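Competition authority gives Zatell until September to open its repair contracts

The national competition authority has told Zatell, the largest seller of card payment terminals to small shops, that it must change the contract it signs with its customers. The decision was published on 16 Jul 2026 and has 52 pages. We have read it for our members, and we give the main points in this item.

The case began with a complaint from Bélanger, a repair company with 11 employees. Bélanger said that it could not buy spare parts for Zatell terminals, and that shops which used its service lost their warranty for the whole machine, also when the repair was only a new battery or a new paper cover. Two other companies, Cenis and Tesa, later joined the complaint.

The authority agrees with them on the warranty. It says that Zatell used its strong position in one market, the sale of terminals, to keep other companies out of a second market, the repair of them. On the spare parts the decision is more careful. Zatell must sell parts to independent repairers at the same price as to its own workshops, but it may refuse parts that hold the security keys.

During the investigation 1,178 shops answered a written survey. Many of them wrote that they had never read the repair clause before their terminal stopped working.

Karine Cormier, the lawyer for Bélanger, told us that her client is satisfied with the decision but would have liked a fine. "They have an order and a date, and for a small company this is already a lot," she said. Zatell does not accept the decision. Its spokesman, Bereket Mekonnen, said that the clause protects card data and that the company will study an appeal.

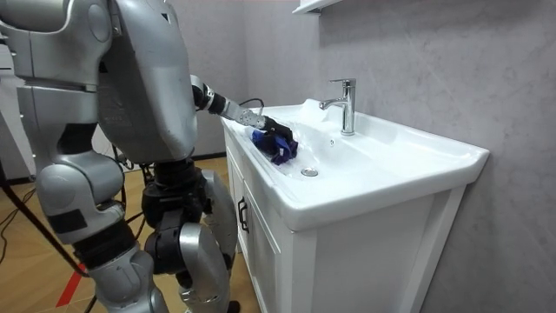
An appeal would not stop the order by itself. Zatell would have to ask the court for a suspension, and the court decides on this separately — usually in a few weeks. If there is no suspension, the new contract text must be ready in September, and it must be sent to all existing customers, not only to new ones.

Members who have a Zatell contract do not need to sign anything now. Please keep your old contract and your repair invoices. Manon Lemieux in our office collects questions for the next members' meeting, and you can write to her in English or French.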